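What the Tura Loop Leaves Out: A Look at One Packaged Tour
Project report, Introduction to Tourism Management

1. Why I picked this topic

Our assignment was to take one packaged tour and test what its brochure says. I chose the Tura Loop, a coach tour sold by Nokex, because it makes a lot of claims in very few pages. It promises "untouched villages," "slow mornings" and "real contact with local life." I had doubts about all of these before I started, and I should admit that up front.

2. What I did

I read the itinerary line by line and put the driving times next to the stops. Then I sent a short form to past travelers through a tour forum. I got 19 answers back. That is a small group, and people who fill in forms for students are probably either very happy or very annoyed. I also rode one stage of the tour myself in November, from Pastard to the coast and back.

3. What I found

The brochure gives the length of the Pastard stage as 195 kilometers. It doesn't say that most of this is on a two-lane road with trucks. We left at 7 a.m., so I don't know what the slow morning was supposed to be. The stop in the "untouched village" lasted 60 minutes, and a good part of that went on the line for the restrooms and a shop that sells the same honey as the bus station.

The guide was good. She knew the old salt trade well and answered questions that had nothing to do with her script. But she had to cut herself off twice to keep to the schedule.

Lodging is where the brochure gets vague. It says "comfortable hotels of character" and names only one, the Ó Néill guesthouse, for the first night. The other nights are "similar." Four people on my form said the later hotels were a step down, and two said they were better. I can't draw much from that. My view is that if a company wants credit for its hotels, it should print their names. 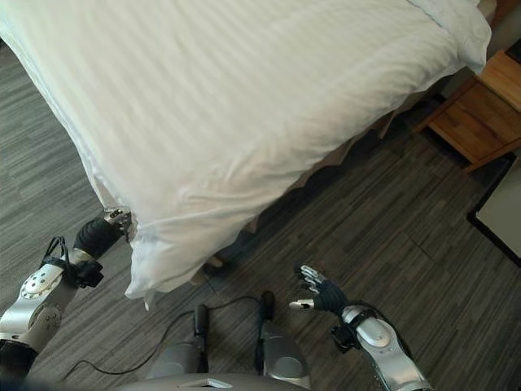
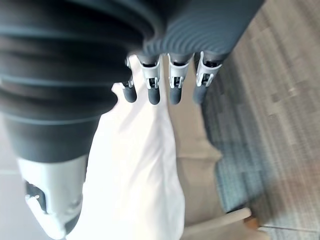
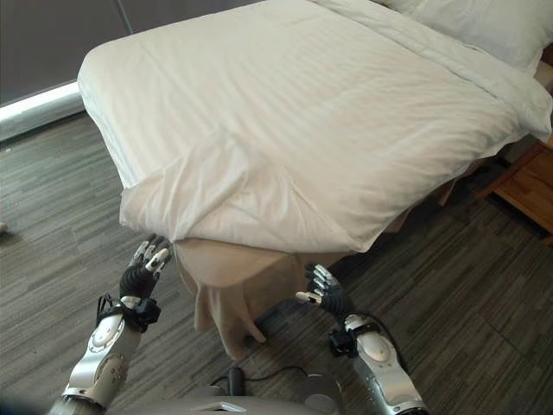
White bedding, made up on a bed.

Marjatta Laitinen read my draft and disagreed with a fair amount of it. She said that I was grading a cheap coach tour as if it were a private trip, and that many travelers want exactly this: a seat, a guide, and someone else worrying about the road. She also said an hour in a village is more than most people would manage on their own by public bus, which goes there in the morning and comes back at night.

I checked the bus timetable and she is right about that part. I still think "real contact with local life" is the wrong phrase for it.

4. The claim about local money

Nokex says the tour "supports more than 1000 local jobs." I wrote to ask how this was worked out and got a polite reply with the brochure attached. No source is given in it. The number could include every waiter and gas station clerk along the route, or it could be a guess. Until I see how they got it, I would leave it out of any serious discussion of the tour.

5. Limits of this report

I rode one stage, in the off season, with a half-full coach. In summer the stops may be longer or a lot worse. I didn't see the inland part at all, and three of the people who answered my form said that was the best of it. I also had no access to booking figures, so I can't say how many customers come back.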